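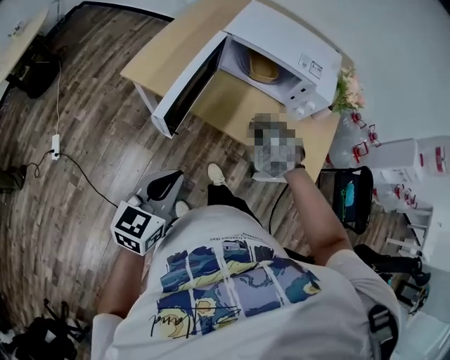 Istidix opened its Sumville workshop to the public on Saturday for a demonstration of how it collects training data for household robot arms. The company, which moved into the former Lozano building in July, ran the same short kitchen task through the day and let visitors watch each stage, from recording to playback. The recording station was plain: a light wooden table, a white microwave oven with two round knobs, a tan bowl inside it, and an operator with a hand-held gripper in the left hand. A white cube printed with black square markers is fixed to the front of the gripper. The open day was listed as 2023-02-25, 10 a.m. to 4 p.m., and the doors stayed open until the last group had gone through.

The company logged 193 visitors. Groups were taken in by a side entrance, given a short safety talk, and led through the recording room, the processing room and the arm cell in that order. Each circuit took a little under an hour.

In the recording room, staff explained that the operator performs the task by hand while a head-mounted camera and the sensors in the gripper store what happens. No robot arm is involved at this stage. The black and white markers let the software work out where the gripper is, and at what angle, for every image in which they can be read. If the operator turns the wrist so that the markers face away from the camera, position has to be estimated from the gripper's own motion sensor, and the error grows with time. Operators are trained to keep such gaps short.

Dzintra Lill, who leads data collection at Istidix, told visitors that the microwave task was chosen for its door. "The bowl is easy," she said. "A hinged door makes the hand follow an arc, and the arc depends on where the oven sits on the table. Move the oven a hand's width and last week's motion is wrong." The oven and the bowl are therefore shifted between recordings, and the new positions are left to the operator.

The processing room showed what becomes of the recordings. Each one is cut into segments — approach, grasp, move, release — and checked by a person before it is accepted. The archive for the microwave task held 1,972 accepted recordings on the morning of the open day. Rejected ones are kept separately with a short code giving the cause. The most common code is for a marker loss that went on too long, followed by a late start, where the operator's hand is already moving when the recording begins.

Scheduling and version tracking are handled in Planbridge, a program Istidix wrote for its own use and has no present plans to sell. A screen in the room displayed the current work list. Several visitors asked how long it takes to prepare a new task. Lill said that a simple pick-and-place job can be specified in an afternoon, but that anything with a door, drawer or lid usually goes through several revisions before the instructions to operators are fixed. The microwave instructions are on their sixth version.

The final stop was the arm cell, where a bench-mounted arm was run on a second table with a similar oven. Visitors stood behind a marked line with a staff member at the stop button. The arm was asked to open the door, take out an empty bowl and set it on the table. It made 68 attempts in the course of the day and completed more than half of them without help. Staff reset the bench after each attempt and recorded the outcome on a board by the door.

Most of the failures fell into 2 types. In the first, the gripper closed short of the door edge and pulled away with nothing in it. In the second, the door opened but was not pushed far enough to clear the path of the arm, and the controller stopped on contact. The arm was run at reduced speed throughout, which lengthened each attempt but did not, according to the staff in the cell, change the pattern of faults. One run in the early afternoon was ended by hand when the bowl came out tilted.

Questions at the end of the tour dealt mostly with privacy and with work. On the first, Lill said that recordings are made only on company premises or at sites where the occupant has signed an agreement, and that faces caught by the head camera are blurred before the files reach the processing room. On the second, she said Istidix employs its operators directly on part-time contracts and expects to add a second shift. She gave no figure for the number of posts.

The company also outlined its plans for the next stage. Recording will extend to dishwashers and to drawers with soft-close runners, which behave differently from ordinary ones in the last part of their travel. A revised gripper with a lighter body is under test. The present one becomes tiring in long sessions, and operators now change over every 40 minutes.

A further open day is planned for July, with the arm cell moved to the larger room at the front of the building. Groups from schools and colleges can ask for a weekday visit through the Sumville office. Closed shoes are required in the arm cell, and visitors under 16 must come with an adult.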